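4.2 Sandwich assembly

The second chore in our study is making a simple sandwich from prepared ingredients. We chose it for two reasons. It comes up in home kitchens and behind lunch counters alike, and it puts soft food in the hands of a machine that was built for hard parts. The dishwashing task in Section 4.1 asks for reach and patience. Sandwich assembly asks for very little reach, but almost every object in it changes shape when it is touched.

The task uses buns, sliced meat and salad leaves. Food is presented in fixtures on a white tabletop so that trials can be compared with each other. We followed the layout proposed in the Ellulcombe kitchen protocol, with changes to the holders made by Oduor Mfaume. Bread is set on edge, which lets a two-finger gripper close on it without having to slide a fingertip under the crust. Leaves stay in their plastic container. We left them that way on purpose, as people seldom unpack a salad box before they start on a sandwich. Figure 4 shows part of the ingredient side of the station from the wrist camera.
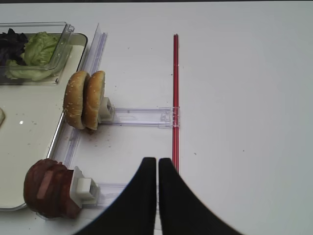

Figure 4. Wrist view of the ingredient side. Sesame bun halves and rolled sliced meat are held by white clip holders; lettuce is in the clear container at upper left.

The clear parts of the fixture deserve a comment. Acrylic is easy to clean and does not hide the food from the overhead camera, but it gives depth sensors a hard time. Early versions of our planner treated the rails as free space and drove the fingers into them. We now add the rails and arms to the planner's map by hand at the start of a session. This is a weak point of the work. A home robot will not have a person on hand to tell it where the glass is, and we do not count the problem as solved.

Training used 571 demonstrations given by remote control, together with 3,000 short grasp attempts collected without an operator. The policy was the same Uson network used for the other chores, with no change other than the data. We also tested the scripted Erkness controller, which closes the fingers to a fixed width and then lifts.

4.2.1 Grasping bread

Bread was the item on which the two controllers differed most. The scripted controller does well when a bun matches the width it was set for. Buns vary from one bakery bag to the next, and a width that holds one of them firmly will dent another. The learned policy adjusts as it closes, mainly from the wrist image, and it was slower - often slow enough that a person waiting for lunch would have stepped in.

Two halves side by side are harder than one. The fingers touch only the outer faces, and the inner faces can slide against each other. Figure 5 gives a close view of two halves between the fingers, with the gap on the right side still open.

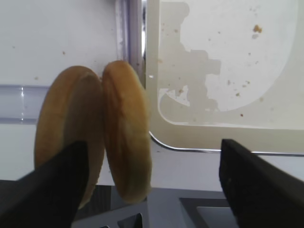

Figure 5. Bun halves upright between the gripper fingers. The right finger stands clear of the bread.

We scored a grasp as good if both halves reached the assembly area with no tear in the crust. Small dents were allowed. Crumbs were also allowed, although they matter over a long session: they change how the surface looks to the camera, and the Mazza segmentation model sometimes marked larger crumbs as food to be picked up. Wiping the station every 70 trials kept this under control.

On the narrow question of whether the machine can pick up bread, our answer is yes, under fixed conditions. Whether it can make lunch is a different matter. Separating single leaves and single slices remained unreliable with both controllers, and we take up those failures in Section 4.3.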